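Bar soap is back at the Drenisier swap, and I'm thrilled

Four years after the Plulora neighborhood swap gave up its soap table, bar soap is back, and I could not be happier! Doors open Saturday at 9, and there are 600 bars to trade, most of them from Zanetti, the little shop on the corner of Drenisier Street. I've been a bar soap person all my life (pump bottles leave me cold), so I went over early to get a feel for things.
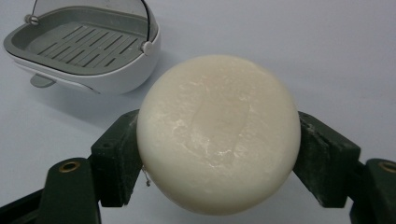

A round, cream-white bar with an oval hollow across its face.

My favorite kind is still the plain round one, pale ivory, no glitter, no dried petals poking you in the ribs. They go for 49 cents if you have nothing to swap, and you can bring your own dish or pick one up there — Eluver sent over 83 of them. I'm partial to a dish with ridges in the bottom, which keeps the bar up out of the puddle and buys you an extra week or so before it turns to mush.
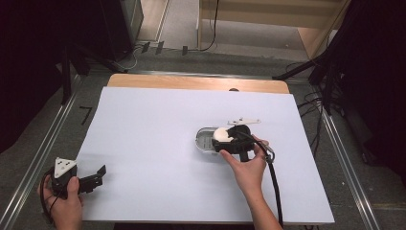 Vittoria Grasso would like everyone to go easy on the dishes, and told me she rinses hers every night and still gets slime in the grooves by Friday. A flat sponge under the bar works better, in her view, and costs less.

I'm keeping my ridges. Swappers should come in by the side door, and leftover bars go out free after 3.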